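Sim policy goes for the cabinet handle, then misses. Normal?

Wendy Goodall
I'm trying to reproduce the drawer and door result from the Kornus write-up. They report 77 percent after 400 demos. Mine gets 33, same number of demos, all in simulation. I'm using the wrist view only, and most failures start from a pose like this one, fingers open and the small dark handle still a bit farther off than the tips.

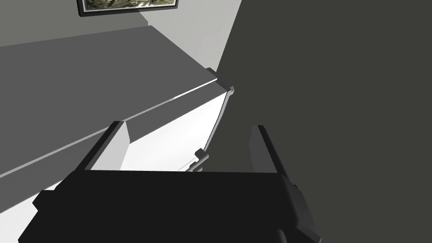 Replies

Suter
Check your action scaling first! I had the same gap in April and my gripper was closing 3 steps early every single time. Also that handle is tiny in the wrist view – try adding a second camera from the side and retrain. Mine jumped a lot, though I changed the learning rate too, so who knows.

bloxham
just use more demos

Sadance
Kornus randomized the start pose at test time only. It's in the appendix, easy to miss. Match that before you compare numbers.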